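# Two months with the Famell desk (the big one)

I bought this thing in February after my old desk finally started leaning like a tired horse, and I promised a few of you I'd write it up once I'd lived with it for a while.

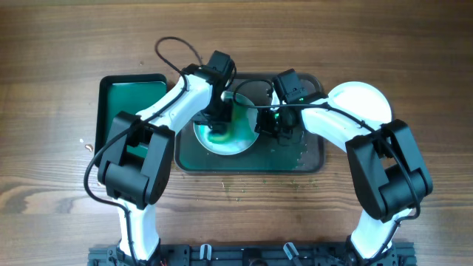 So, the short version is that I like it a lot and I'd buy it again, but the first evening almost put me off furniture for good. The instructions run to 2 sheets, both sides, and step four shows a bolt going into a hole that doesn't exist on my legs. I called Hitisitz, the shop I ordered from, and got a very patient woman named Tamsin Hapeta who told me to flip the left leg around. That was it! Ten minutes of swearing and I had it on backwards.

Once the frame was together, things went fast. The top sits on six brackets and you just drop it down and tighten from underneath (get a friend, it's heavy, and my back is still mad at me). Famell says the legs will take up to 300 pounds. I haven't tested that, but I have stood on it to change a light bulb and it didn't so much as creak.

What I like most is how little it moves. I type hard, my wife says I type like I'm chopping onions, and on the old desk my coffee had waves in it. Now it just sits there. The motor is quiet too, a low hum going up and a slightly lower hum coming down, and the little memory buttons have stayed on the heights I gave them.

Now the complaints. The cable tray is junk. It's a thin bent thing that hangs from two clips, and one of mine let go in the second week and dumped a power strip on my foot. I swapped it for a Tisside tray that screws in properly and I haven't thought about it since. The control pad is also mounted right where my knee wants to go when I cross my legs, so I've sent myself slowly toward the ceiling more than once.

I did try a Ragnarsson before ordering this. Rosaire Thibodeau at work has one and let me camp at it for an afternoon. It's prettier, and the front edge is rounded so it doesn't dig into your wrists, but it has a real wobble at standing height and it costs a good bit more. If you only ever sit, get that one.

Price: I paid 311 for the legs and the top came separately, on sale. Delivery was free but they leave it at the curb, so plan for that if you have stairs. I have stairs.

I'll update this if anything breaks. The other thing I still want to sort out is the feet, because the leveling screws are tiny and my floor slopes toward the window. For now there's a folded bit of cardboard under the back right one.

*Posted 12/04/2026*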